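On Sending Food by Post: Notes from a Household Correspondence

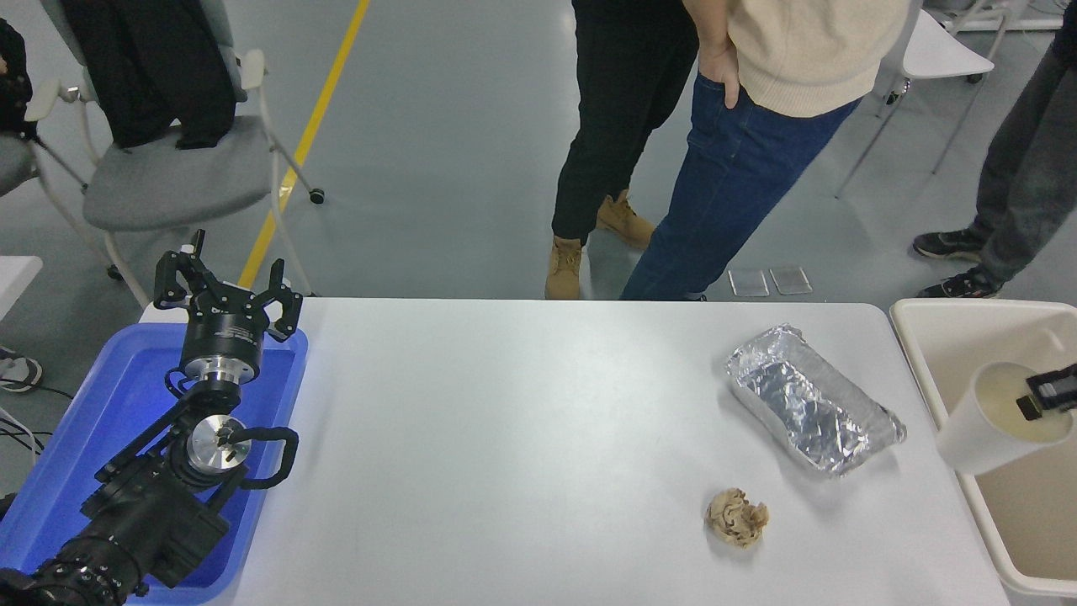
A parcel in foil on the table, with a ball of tan paper.

It has been the practice of this household for many years to send food by post to relations who live at a distance. The practice began with my mother, who sent fruit cake to her brother each winter, and it has continued under my direction since I took over her kitchen at Mendstead. Readers have written to ask how it is done, and the present entry sets out the arrangements in full. It replaces the shorter note published here in March.

The first matter is the choice of cake. A dense fruit loaf travels well and improves in transit. Gingerbread is also suitable, provided that it is baked in a loaf tin and left whole. Sponge should not be sent under any circumstances. I received one from Precious Tagle, a kind and generous cook, and it was eaten with spoons. Shortbread may be sent if the recipient has been told to expect crumbs.

The loaf I send most often weighs 913 grams when it leaves the tin. An earlier version came to 766 grams, and my cousin Rodel Mercado observed that it did not last the week. The recipe was accordingly enlarged. It uses sultanas, currants, a little chopped peel, dark sugar and cold tea, and the fruit is left to stand in the tea overnight. No butter is used in the loaf itself, although the recipient is at liberty to add it.

The cake must be fully cold before wrapping. I leave mine until the following morning and would ask others to do the same. A layer of baking paper goes on first, followed by foil, with the ends folded under twice. The wrapped loaf is then placed in a close-fitting box and any gaps are filled with paper. I save paper throughout the year for this purpose and keep it in the cupboard under the stairs – a habit to which other members of the household have raised objections.

With regard to labels, the address should be written on the box itself as well as on any outer wrapping. One parcel addressed to Trinidad Tolentino lost its wrapping on the journey and was returned to me after 3 weeks. The cake was still perfectly good. We had it with cheese.

A list of contents should be placed inside the lid. Nuts must be named, and so must any spirits used in the fruit. Angharad Bevan, whose family has received parcels from this address longer than any other, has asked that I also give the date of baking, and this is now done in every case.

On the question of cost, I must report that postage has overtaken the price of the ingredients. I considered for a time whether the practice should be brought to an end. Two letters persuaded me otherwise. One was from Rodel, whose children had drawn the cake on the back of the envelope. The other was from Precious Ignacio, who had moved to a town where she knew no one and had shared her loaf with the people on the floor below. They have since exchanged keys.

It has therefore been decided that parcels will continue, with the following changes. Gingerbread will be sent in spring and fruit loaf in autumn. Relations living within an hour of Mendstead are invited to collect theirs in person, and tea will be provided. Tins sent out in previous years should be returned where possible. I am aware of the whereabouts of most of them.

Requests for the autumn parcels may be made by letter or through the contact page. Those who prefer their loaf without peel are asked to say so at the time of writing – it cannot be removed afterwards, although Trinidad has tried.

The full recipe, with oven times for both sizes of tin, will be given in the next entry.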